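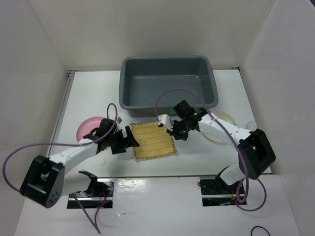

Fig. 4 – Clearing booth with tub, mat, plates and cup.

Section 4: Setting up the clearing booth for a shift

For kitchen and dining room staff at Altville. Written by Shireen Molefe with bits from Mandla Khumalo on nights. Supersedes the March sheet, please bin any copies still taped up by the sinks.

Read 4.1 before you touch anything. The rest you can do with the guide open next to you.

4.1 Who does what now

The booth puts table things in the tub. Plates, mats, packets, that sort of thing. It does not wash, it does not scrape, it does not sort cutlery. Those are still ours.

What has changed on the rota:
The old clearing post (6.30 to 10.30) is now the booth post. Same hours, same pay grade.
One person per booth post. You are not expected to cover the serving hatch as well. If someone asks you to, send them to Yolandi Naidoo.
Scraping moves to the wash side. Wash side gets an extra pair of hands on Monday, when it's busiest.

You need to be signed off before you run it alone. Three supervised shifts, then Thabiso Potgieter signs your card. No card, no solo running, even if you've watched it loads of times.

4.2 Before switching on

1. Wipe the tabletop. Damp cloth, not soaking. Dry it after.
2. Wipe the front panel too, but keep the cloth well away from the two openings. There is wiring in there.
3. Check the purple cables on both arms. They should hang in easy loops. If one is tight, twisted or caught under a link, stop and call Thabiso.
4. Put the tub at the back of the table. Leave a hand's width to the wall behind so you can get your fingers under the rim later.
5. Check the tub is empty. Last shift's leftovers confuse the count.
6. Sleeves up, lanyard off. Lanyards go on the hook by the door.

CAUTION – Never reach into the booth with the power on. Not for a crumb, not for a dropped packet. Press Hold, wait for the tone, then reach.

4.3 Switching on

1. Key to position 1. Wait.
2. Both arms do a slow warm-up move. Stand back behind the floor tape while they do it.
3. When the panel says Ready, press Home.
4. Enter your staff number. Then the booth code, 262 for Altville. Gondstead has its own code so don't borrow theirs.
5. Set speed to 70. New starters stay at 70 until signed off. After that you can go up to 93, no higher on a staffed shift.

Note – 93 looks faster but it isn't much use if the wash side can't keep up. Ask them first. Marietjie Mnguni runs wash on mornings and she will tell you plainly what they can take.

4.4 Laying out the items

Lay things flat, with a gap between them. The arms come in from both sides so don't crowd the middle.

Plates face up. Mats flat – if a corner curls, press it down and let go, that's good enough.

Keep glasses and cups to the right, near the side wall. Cups are off by default at Altville, so you lift those out by hand at the end, with the booth on Hold.

Anything sharp or broken goes straight in the red bucket. Don't put it through.

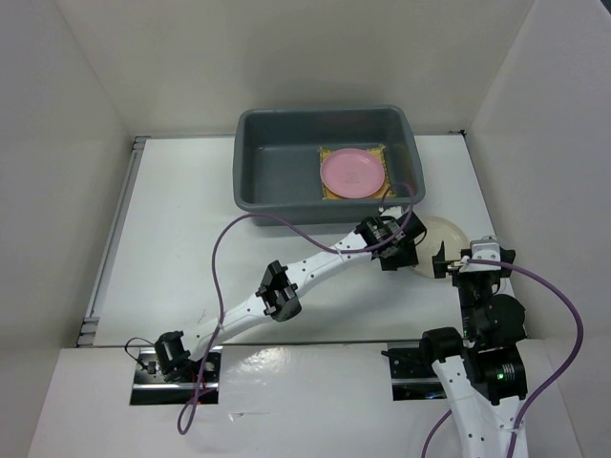

Plates on top of packets are allowed, by the way. The old sheet said everything had to sit in a single layer in the tub, and people were stopping the booth every few minutes to rearrange. You don't need to. Swap the tub when the pile comes level with the rim, or sooner if it looks like it might slide.

To swap a tub:
1. Press Hold. Wait for the tone.
2. Lift from the two short ends, not the front.
3. Pass to wash side. Say "tub" out loud so they know it's coming.
4. Fresh tub in, same spot.
5. Hands clear, press Resume.

CAUTION – A full tub is heavy and awkward at that height. If you're on light duties you do not lift it. Wash side lifts it for you, this is agreed and you don't have to ask twice.

4.5 While it is running

Stay where you can see both grippers and reach the Hold button. That's the job, mostly. You can fold napkins or fill in the allergy sheet at the side shelf. You can't leave the room.

Things to watch for:
An item held at a funny angle. Let it try once more, then Hold.
A gripper closing on nothing twice running. Hold, move the item a little, Resume.
A cable touching a plate. Hold straight away.
Any new noise. Hold, write down the time, call.

Write stops in the stop book. Time, what it was doing, what you did. Short is fine. Nobody is marked down for stops. The book goes to Thabiso for adjusting the booth and it does not go in your file – Yolandi has put that in writing, copy is on the staff room board. 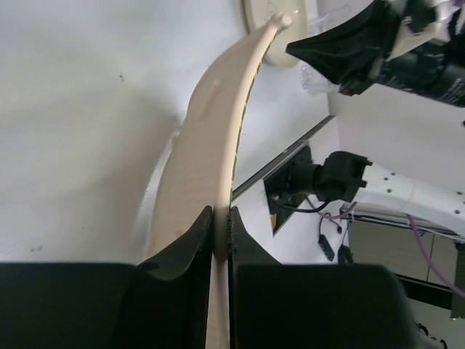

What happens if the booth is slow and we finish late?

You get paid for the time. Put it on the sheet as booth overrun and not as ordinary overtime, then it comes out of the right budget. Don't skip your break to catch up. If it runs late twice in one week, tell Yolandi and the layout or the speed gets looked at.

4.6 Dropped or stuck items

1. Hold. Tone.
2. Item on the table: pick it up and lay it again.
3. Item still in the gripper: do not pull. Press Open on the panel for that side, L or R, with your other hand flat under the item.
4. Item down a front opening: leave it. Key to 0, take the key out, call Thabiso. Clear by hand for the rest of the shift.

Clearing by hand is always allowed. If the booth is off or you're not happy with it, go back to the trolley and carry on teh old way. Trolley lives in the Saltimwood store, second bay. Please put it back there.

4.7 Resetting between sittings

1. Hold, tone, full tub out.
2. Quick wipe of the tabletop.
3. Empty tub in at the back.
4. Next lot of items laid out as in 4.4.
5. Check cables again. Yes, every time.
6. Press Home, then Start.

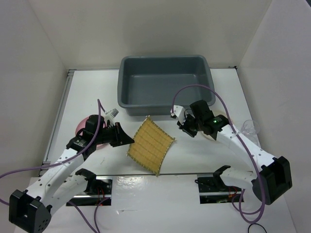 Fig. 5 – Empty tub in place, mat between the grippers.

4.8 End of shift

1. Press Park. Wait until both arms have stopped completly.
2. Key to 0. Key out.
3. Cups out by hand.
4. Tub to wash, even if there's only one thing in it.
5. Wipe down. Sign the stop book, also if there were no stops – just write "none".
6. Key to the office, or to Mandla if you're handing over to nights.

Two-minute handover please, spoken, not a note. What stopped, what's low, anything odd.

Contacts: Thabiso for faults, ext. 3. Yolandi for hours and rota. For the spare tubs ask Pretorius stores before 4 pm, they lock up early.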